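Wundach presents new training method for two-arm kitchen robots

19 December 2024 – The research company Wundach has presented today the results of Trirnamus, a method that helps a robot with two arms to learn household work from fewer human demonstrations. The test task was the handling of plates between a stand and the rack of a small kitchen appliance.

In the usual way of training, an operator guides both arms through the full task many times. Trirnamus divides every recording into short parts, one for each arm, and combines these parts again in new orders. In this way the robot meets many more situations than the operator has shown.

For the plate task, the team recorded 300 demonstrations. The same control model without Trirnamus needed 700 demonstrations to come to the same success rate. The final comparison was made in November, with 50 trials for each of the 2 versions.

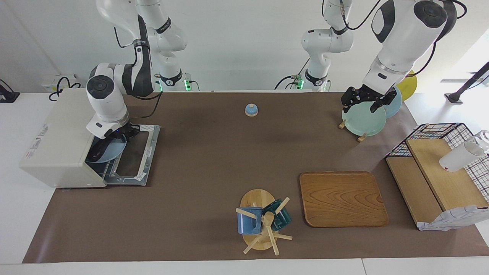 The two-arm robot at work with plates at the Wundach test table. Photo: Wundach

"Plates are thin and smooth, and they stand very close to each other," says Neusa Mendonça, head of the project. "If the gripper comes with a small error in the angle, it touches the next plate. We wanted a method which learns this from a small amount of data, as in a normal home nobody will record for weeks."

The results also show limits. Most of the failed trials happened when a plate was turned too far before it reached the rack. The team has not yet tested glasses or cutlery, and all trials were made on the same table.

The work was done together with the software company Drakos, which developed the tool for dividing the recordings. The next phase of the project, with the name Lilness, will study mugs and bowls.

A technical report and the trial data can be requested from the Wundach press office.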